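**Ticket 11 - Prirka streaming app, movie stops at the credits**

I rented the Skernuvley movie last night and it jumps to a trailer before the after-credits bit, every time!

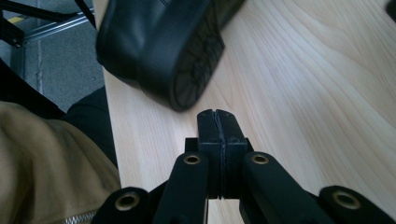 Kyu-ri Ko replied that autoplay does it - switch it off in your profile.

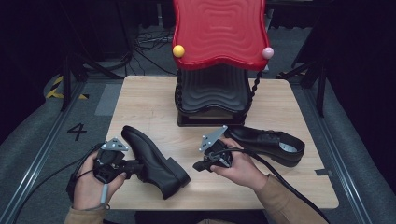

*Dress shoes and a small chair on the table*

Tried that, signed out and back in, same thing. 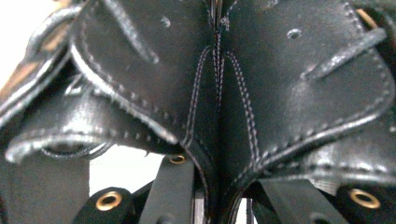 Now the sound drops too, right when the villain walks in. I only hear half his steps, and he's in black boots with stitching like these. Still open, please help!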